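Keeping your pension paperwork in order at home

Most workplace pension schemes send out more paper than anyone wants to read, and much of it ends up in a kitchen drawer. An hour spent sorting it in August, when the annual statements have usually arrived, will save a good deal of hunting later.

Start with one box file for each scheme you have paid into. Write the name of the employer on the spine, then the scheme name and your member number. If the employer has changed its name, put both. I have a file marked Jarkdale / Murico because the letters switched from one to the other halfway through my time there.

What to keep

Keep every annual statement, the joining booklet, and any letter that says the rules are changing. Keep your nomination form too, or a copy of it, and check that it still names the right person. Covering letters and newsletters can go in the recycling once you have read them.

Payslips are worth keeping for any year in which your contributions changed. I found a month missing from my Flanport record by putting the payslips next to the statement. The difference was £1,112 once the employer's share was added, and the scheme put it right after 16 days.

Storing it

Paper does badly in lofts and garages. A shelf in a bedroom cupboard is fine. Use plastic wallets for anything with a signature on it, and take out metal paper clips, as they rust and mark the page.

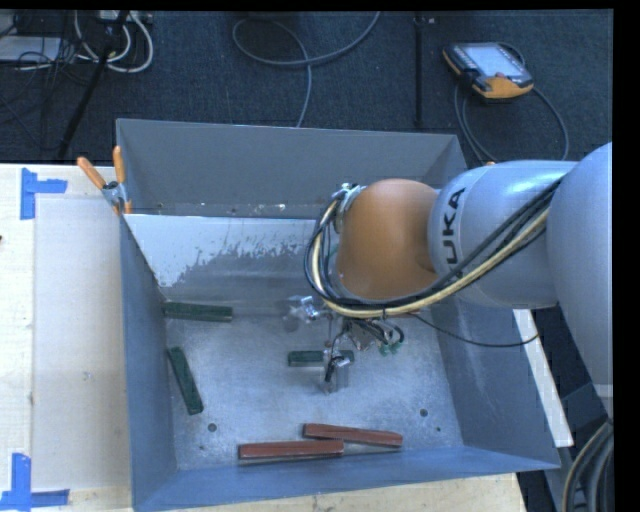 Old statements from a scheme you have left still matter, so give them a box of their own. Any open-topped container will do for sorting, though I would avoid metal ones with holes in the floor, like the grey bin with the green blocks in it, as small slips can work their way through. Once sorted, move everything into something with a lid.

Passwords

Most schemes now have a website – write down the address and your user name, but keep the password somewhere else. Log in once a year to check your postal address. Pathirana closed my online account after 5 years without a visit, and I had to ask for a new code by post.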